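27 October 2018

Well, I've done it. I went to the over-sixties strength class at the Enorton leisure centre and I'm still able to hold a pen, so that's something. Sunil Khondokar had been on at me since February and I'd used up every excuse I had, including the one with the knee (he's got a worse knee and he goes twice).

I'd pictured chairs in a circle and somebody clapping. There were chairs, but mostly for sitting down on and getting up from again without using your hands, which sounds like nothing until you've done it enough times to go pink. Then we did a thing with rubber bands round our ankles, walking sideways like crabs, and then weights. I took the two kilo ones because they were a nice green and the teacher came past and swapped them for four. I said I'm sixty-eight. She said she knew, she'd read my form!

Anyway I was quite cross and then I managed it, and I've been insufferable ever since. I rang Sumaiya Mondal before I'd even got my coat off. She's doing the walking group over at Bralline, the long one along the canal, and she says I should come on that as well and I said steady on. She's seventy-four. Her daughter wants her to move into one of those flats at Karras with the cord in the bathroom, and Sumaiya told her she'd think about it when she had a free afternoon, and she hasn't got one till after Christmas.

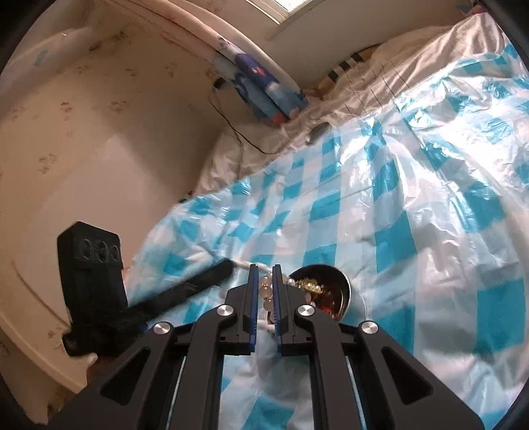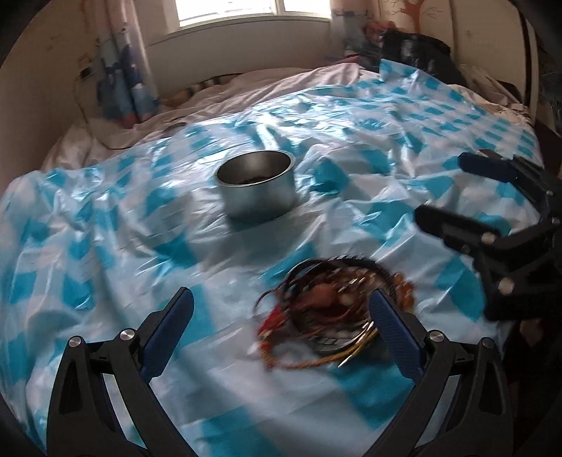 What I keep turning over is how long I'd been acting older than I am. When I stopped work I started saying things like "at my time of life" and asking the lad next door to carry the compost through. I could carry the compost. I'd just got into the way of thinking I couldn't, and everybody was so kind about it that I went along. Mum was the same after Dad died — sat down one winter and more or less stayed sat. I don't want to do that. I'm not saying I'll be up a mountain, I never liked mountains when I was thirty.

The form asked what my goal was and I left it blank in the end, because everyone seems to put grandchildren and I haven't any. Thought about it on the bus home. I'd like to do the steps at Nernititz again, the ones up to the chapel. There are 300 of them and last time I stopped at the bench with the railings and told everyone I preferred the view from there. I did not prefer the view from there. You could see the back of a car park.

So that's going on the form next week, if they let me have it back.

Supper was soup and the end of the loaf, then a very hot bath with half a box of those salts in it. Legs fine so far, arms a bit wobbly, bottom doesn't bear thinking about. Sunil says the second day is the bad one and that I'm to keep moving and not sit in the armchair feeling noble. He's sent me a stretch to do against the kitchen worktop. Did it while the kettle boiled, felt daft, did the other leg.

Must find my proper trainers. The ones I wore squeak.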